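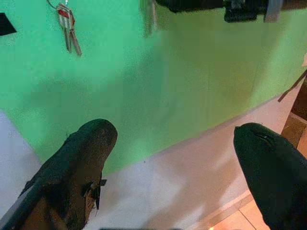

A prayer network in Sorkby says patients who were prayed for by its members went home from surgery sooner than those who were not, and it wants area churches to help pay for more of the same. The Friesen Fellowship released its numbers on 2026-04-14 in a six-page summary with a foreword, a psalm and one chart. It has not released the records behind the chart. There is a wide gap between what the fellowship says and what it has shown, as wide as the one between those two dark fingers, and so far it has offered very little to fill it.

According to the summary, the fellowship logged 3822 prayer requests between October and the end of March. Of those, about 500 involved a person having an operation at Flulden Hospital. Members prayed for each by first name, usually the night before. The average stay for this group is given as 4 days, described as "well below what families had been told to expect."

What families had been told to expect is not written down anywhere in the document. Asked where the comparison came from, a fellowship spokesman said relatives were phoned afterward and asked to remember.
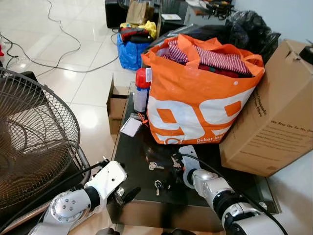 Azucena Espinoza
Religion reporter

Flulden Hospital took no part in the project. A spokeswoman said it did not supply discharge dates, did not check any and would not be commenting on individual patients. She added that chaplains are on the wards every day and that anyone who wants prayer can ask for it at no charge.

The summary does not say what kinds of surgery were counted. A hernia repair and a brain operation would go into the same average. It also does not say what happened to people whose relatives never picked up the phone, and the spokesman could not say how many there were.

None of this means the prayers were wasted. Several people who sent in requests told me they were grateful, and one woman said hearing her husband's name read aloud got her through the worst night of her life. I believe her. Her account is also a different thing from a chart.

Money is where the matter becomes more pressing. The fellowship is asking each congregation for $50 a month toward a request line run by Fundiris, a company that sells scheduling software to churches. The contract has not been made public – the fellowship says it will be, once signed – and neither side would say whether Fundiris helped prepare the summary. Its logo is on the back page.

Two Sorkby pastors said they planned to contribute. A third said his church already has a prayer list, on paper, by the coat rack, and he would wait to see the records.

The fellowship will take questions at its hall on Thursday evening.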